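Getting blood and meat juice out of cloth
Casell Household Notes, 29/11/2020

Most blood stains come out of cotton and linen if you get to them soon enough. Butcher's aprons, tea towels, pillowcases after a nosebleed – the method is the same for all of them.

Start with cold water, from the tap, as cold as it runs. Hold the cloth with the back of the stain facing the water so that the blood is pushed out the way it went in. Warm water sets it. Keep going until the water runs clear, then leave the cloth to soak in a bucket of cold water with a spoonful of salt.

After the soak, rub in plain white soap and work the cloth against itself. Don't use a stiff brush on anything you want to keep. Rinse cold again and look at it in daylight. If there is a brown shadow left, soap it a second time before it goes in the machine. Wash at 30 and dry on the line. A tumble dryer will fix whatever is left in the fibres, and after that you can more or less forget it.

Old stains take longer. I had a tablecloth from a house sale in Fostevcombe with a mark that had been there for years, and it needed 2 nights in biological powder and cold water, changed once. It came up well enough for the kitchen table.

Wool and silk are different. Leave out the biological powder, which attacks the fibre, and dab with cold water and a little mild soap. Lay a folded towel underneath to take up the wet. Test the soap on a hem first.

For mattresses, use as little water as you can. Mix cornflour and cold water to a paste, spread it on, let it dry and brush it off. Repeat as needed – it took me three goes on the spare bed in February.

Wooden chopping boards want salt and half a lemon, then a wipe with a cold cloth. Stand them on edge to dry.

Fresh blood is bright red and shifts easily. Brown means it has dried and needs the long soak.

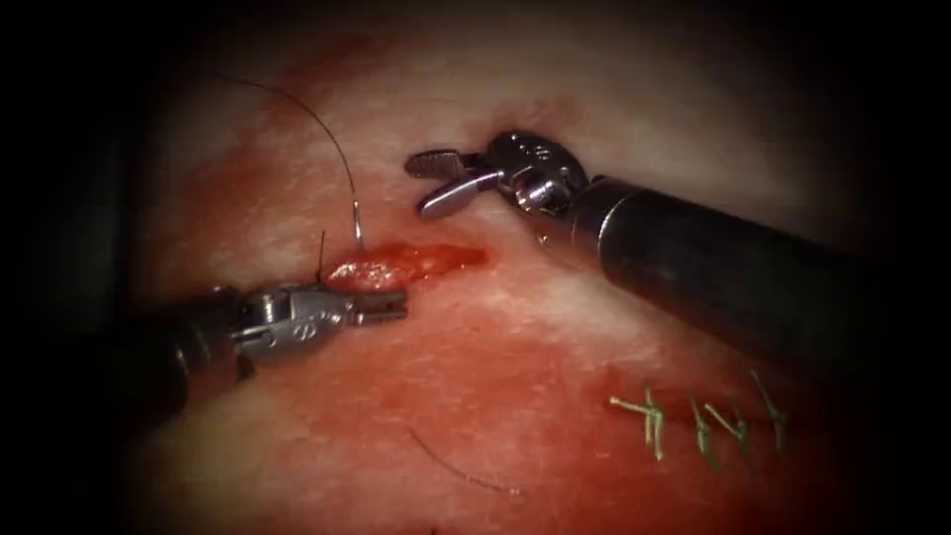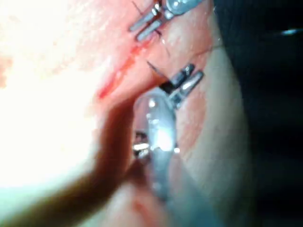 Ihor Tkachuk wrote in to say that he skips the salt altogether and uses soda crystals in the bucket, a heaped tablespoon to a gallon, and that his white aprons have come out clean that way every time. He does add that the crystals should be kept off wool, and that it is worth wearing gloves.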